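Torvik Bench Kit – Frequently Asked Questions

What do I get for my money?

A bench frame, the arms you ordered, a gripper for each arm, a wrist camera for each gripper, and more cable than you thought existed. The controller software comes on a drive in the lid of the second crate. Please look in the lid before writing to us. The tabletop is not included unless you tick the Prandwood option, which adds a light wood top and 14 days to delivery.

Can it pick up a pen?

Yes. Pens are what everyone tries first, usually before reading the setup guide. They are thin, they roll, and they like to lie right up against one another, so expect some misses on the first afternoon. Clear barrels are harder than solid ones for the camera, and matte black pens side by side can read as one very long pen. The practice set in the Gundlow starter pack has a bit of everything.

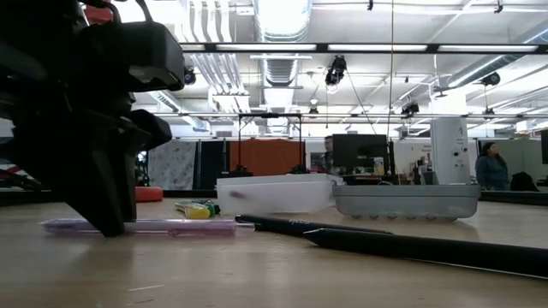
Gripper at the purple pen, with two black writing tools still to go.

How heavy an object can it lift?

The limit is 200 grams at full reach. We know the arm looks as if it could manage a bowling ball. It can't, and the warranty team has a folder on the subject.

How long does setup take?

Our own crew does it in 4 hours. Customers report anything up to a long weekend, most of it spent on cables. Label both ends of each one before you route anything. Leave slack at every joint – a cable that looks tidy with the arm folded can be too short once the arm reaches out.

Can I run more than one arm on the same bench?

You can. Each arm bolts to the frame rail with its own bracket, and the Kevau software gives each one a zone so they don't argue over the same spot. Shared zones are possible, but run them at low speed until you trust your own settings. Then leave it at low speed a little longer.
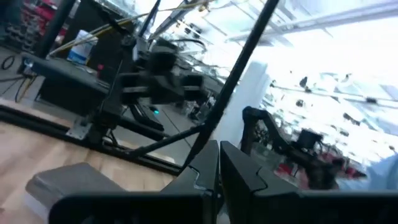 Wrist camera view past the gripper fingers, toward an arm on the rail.

Why does my wrist camera view look tilted and washed out?

The tilt comes from the wrist, which is doing its job. The glare is your ceiling. Turn exposure down in Kevau under Camera, or swing the bench so the arm isn't looking into the lights.

Is it loud?

We measured less noise than our coffee grinder, though we admit it is a bad grinder. The fans on the controller are the worst of it.

Do you offer refunds?

Within 91 days, in the original crates. Yes, both crates. The next price change is in June, and orders placed before then keep the old price.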